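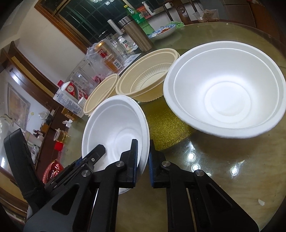 La table ronde, côté bols blancs et bols crème.

Compte rendu de la réunion de septembre
Association des repas partagés de Genmont
Rédigé par Chak-lun Ko, septembre

La réunion a commencé à 18 h, le temps que chacun trouve une chaise et que la conversation sur les vacances des uns et des autres s'épuise un peu (elle a repris à la pause, je vous rassure). Merci à toutes celles et tous ceux qui sont venus, et une pensée pour les familles Futier et Plerkard, retenues ailleurs, qui nous ont transmis leurs remarques par écrit.

1. Compte rendu précédent
Adopté sans changement, hormis l'orthographe de « Plerkard », que j'avais encore écorchée. Toutes mes excuses !

2. La vaisselle
Gros morceau de la soirée, et sujet qui nous tient à cœur. Mme Au a rappelé que nos bols vivent mélangés depuis le printemps : les blancs en pulpe moulée avec les crème, les grands avec les petits, et chacun repart du repas en ayant fait la pile à sa façon. Elle propose de ranger les blancs les uns dans les autres d'un côté, les crème de l'autre, le grand bol à paroi côtelée restant avec eux. Longue discussion, très aimable, sur la question de savoir si les bols blancs doivent servir une fois ou davantage. On les garde pour les fruits secs et les épluchures, et la soupe ira dans autre chose.

Il a aussi été demandé que la table soit débarrassée avant le tri. Le thermos en inox et les bouteilles s'accumulent toujours du côté du fond, et l'on finit par travailler sur un petit bout de verre. Adopté.

3. La nappe dorée
Tout le monde l'aime, avec ses paillettes, et M. Futier souhaite par écrit qu'elle reste sous le verre toute l'année. Quelques voix auraient préféré la garder pour les fêtes, mais l'on s'est rangé à son avis de bon cœur.

4. Le plateau tournant

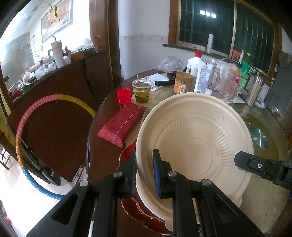

Les pièces beiges au-dessus de l'assiette rouge à bord doré.

Le plateau de verre de la table brune est ce que nous avons de plus pratique pour les repas, à condition de ne pas y laisser les gobelets entamés, les papiers froissés et les sachets. Mme Au demande que l'on vide les gobelets à l'évier et que l'on jette les emballages tout de suite, et elle a bien raison. L'assiette rouge foncé, translucide, avec son bord ondulé, ne doit plus servir de support de pile. Elle sera rangée à part, dans le haut du buffet. Quant aux pièces beiges à frise géométrique, on les regroupera sur l'étagère du bas.

5. Dépenses
Il a été dépensé 81 euros en torchons, éponges et sacs-poubelle. Il reste 314 euros en caisse, de quoi voir venir jusqu'à l'hiver. L'achat de trois bacs à couvercle est accepté.

6. Divers
Grand rangement dimanche, à partir de 10 h. Apportez un torchon, et un gâteau si le cœur vous en dit. La clé est à prendre chez Mme Au. Séance levée à 20 h 15, après un dernier thé.

Dernière mise à jour : septembre

À lire aussi
Compte rendu de la réunion de juin
Liste des plats pour le repas de rentrée
Prêt de vaisselle : comment réserver
Le buffet de Genmont, inventaire des étagères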